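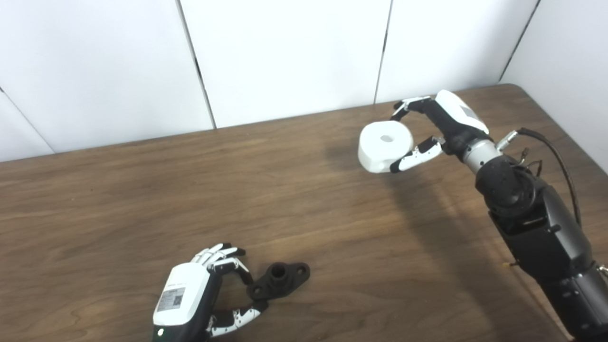

Let the Boards Sit

I have spent a good part of my working life waiting for wood to do nothing. It is a skill, and the trade is losing it.

The kiln people will tell you that air drying is a hobby. Peadar Keane told me so over lunch, kindly, the way you might tell an uncle to get a phone. His kiln at Stelach takes green oak down to 9 percent moisture before I have finished stacking mine, and he has charts to prove it. They are handsome charts. I asked what they said about the planks in his reject pile, which was taller than he is, and he ordered coffee.

I have nothing against kilns. I own a small one, bought for 3,000 dollars from a man who seemed oddly cheerful to see it go. My complaint is with the schedule. Mills now write it backward from the delivery date, and oak has never read a delivery date in its life. Push it early, while the cells are still full, and the outside sets hard around a wet middle. The board looks perfect until somebody rips it down the center and it grabs the saw.

Hanyu Lü, who buys for Garkoleo, says customers won't pay for patience. Maybe so. They do pay for it later, when the tabletop cups in January and the maker has to drive over and look concerned. I have done that drive. It was 113 miles, and the radio was broken.

What I'd like is modest - a few months under a roof, on decent stickers, before anyone touches a dial. Print the months on the invoice next to the moisture reading, and let buyers decide what they're worth. Peadar thinks this would slow everything down. He's right, and I've offered him the stickers.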